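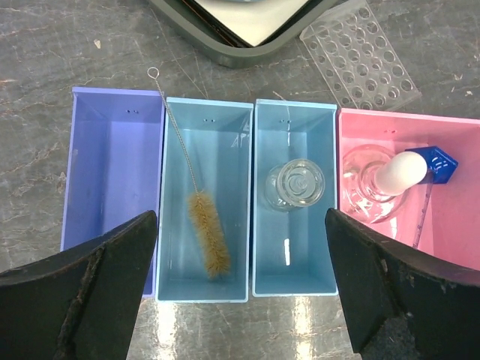 Wrist view, four bins in frame: purple, blue, blue, pink

Bin IDs swap between wrist camera and fixed camera, planner drops items in the wrong blue bin

Melaniia Lytvynenko
Posted in Zadorstead Forum > Perception and planning

I have a two-arm cell that sorts small lab items and some tableware between bins. Perception is Skaneo, planning is Nosby with the stock task layer. Each bin is a region with an integer ID. Pick and place goals refer to the ID, and Nosby looks up the region pose at the moment the goal is accepted.

Bins are found per camera. Skaneo fits the rims, I take the mean hue of the inner walls and pass both to a small node of my own, which keeps the bin registry. The registry matches a detection to a known bin by hue first and by order along the row second. I did it that way in April when every bin was a different color and it was fine for months.

With two bins of the same blue next to each other it is no longer fine. In the wrist view at the top, the brush is in the second bin and the beaker is in the third. Hue cannot separate those two, so everything depends on the order along the row, and the order is computed from whatever bins that camera sees at that moment.
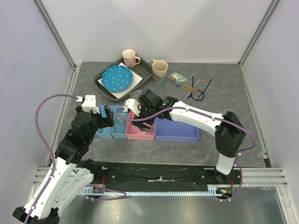 The registry is fed by the fixed camera as well, and both sources have equal weight. I wanted it like that so an arm could work from the global view while its own wrist camera was too close to see a full rim. But the fixed camera gives a different set of four: narrow blue, narrow blue, pink, and the wide blue one at the right end. Purple is missing from that list. The registry then sees three blue bins and one pink, sorts them along the row, and numbers them from zero. When the next wrist message arrives, with purple at index zero, everything moves over by one. Whichever message is newer wins.

The visible result is that a place goal for the first blue bin sometimes executes at the second. Nosby reports success each time, and from its side that is correct, the region with that ID was where the registry said it was. 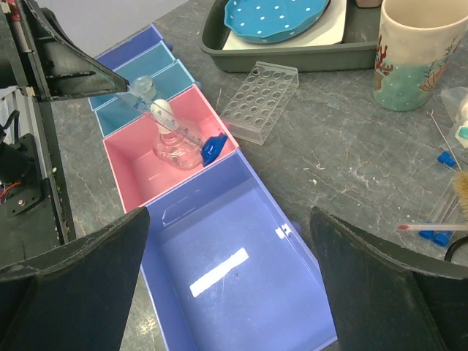
What I have tried

Widening the hue tolerance. Worse, the purple bin and the large lavender-blue one beyond the pink started to merge into one entry.

Narrowing the hue tolerance. The large bin has a glossy floor with a bright reflection in it, and its mean hue drifts when the arm moves. It drops out of the registry and comes back with a new ID.

Adding rim width as a second feature. It separates the large bin from the narrow ones, but does nothing for two narrow blue bins.

Holding the last assignment for 200 ms before accepting a new one. The swap still happens, only later.

The bins do not move during a run. I would like to keep live detection if possible -- between runs they do get shifted by hand. Is there a standard way to make the registry stable, or should I drop the fixed camera as a source?

In-ho Shim

Keep both cameras. Drop the ordering.

The index along a row is a property of a list, and your list changes length every time a camera sees a different subset. No tolerance setting will repair that. The association has to be done on position in a common frame, with color used only as a check.

In outline:

1. Transform every rim detection into the table frame before it reaches the registry. Use the transform at the image timestamp. If you look up the latest transform instead, the wrist detections will be displaced by however far the arm travelled while the detector was running, and with bins standing this close together that can be enough to land on the neighbor.

2. Match detections to existing entries by centroid distance, one to one (Hungarian assignment will do, the problem is tiny). Set the gate below half the width of your narrowest bin. A detection outside every gate is a candidate for a new entry and gets no ID until it has been confirmed over several frames.

3. Never renumber. An ID is issued once per run. An entry that is not detected stays where it is.

4. Treat "not seen" and "not there" as different states. In your fixed-camera picture the left arm is reaching over the first blue bin. I would check whether that arm or its mount hides part of the row from that camera before blaming the detector. Project the arm's collision model into the fixed camera and mark any entry behind it as occluded. Occluded entries receive no updates, positive or negative.

5. Compare hue only after the assignment. If the assigned pair disagrees strongly, raise a warning and leave the entry alone. For the hue itself use the median over the far wall and leave the floor out, which should take care of the reflection.

The 200 ms hold can go once this is in. It filters noise in time, and what you have is a consistent disagreement between two sources.

One more point. You say Nosby looks up the pose when the goal is accepted. Have it store the pose together with the ID, and compare again just before the gripper opens. If they differ by more than your gate, abort the place and keep holding the item. It will not correct anything, but you stop getting false successes in the log.

gridwrench

just put a fiducial on each bin. we did, problem gone. or buy different colored bins

Melaniia Lytvynenko

@gridwrench I thought about tags, but the near walls are behind the gripper fingers during most of the approach, and I do not want another thing to replace when bins are washed. Different colors would hide the bug.

@In-ho Shim Thank you. Point 1 was a real fault: the node was asking for the latest transform. With the timestamped lookup and the one-to-one matching I ran 58 place goals on Tuesday and had no swapped IDs. I used a 50-frame confirmation at startup with both arms parked, then froze the creation of new entries for the rest of the run.

The occlusion mask is not done yet. Rendering the collision model is slow on this machine and I may use capsules for the links instead. Does the mask need to include the cables? They hang well outside the link geometry on both arms.

In-ho Shim

For rim fitting I would leave them out. A cable crossing a rim costs you a short piece of one edge and the fit should survive it. If it does not, require three visible sides before a detection is allowed to update an entry.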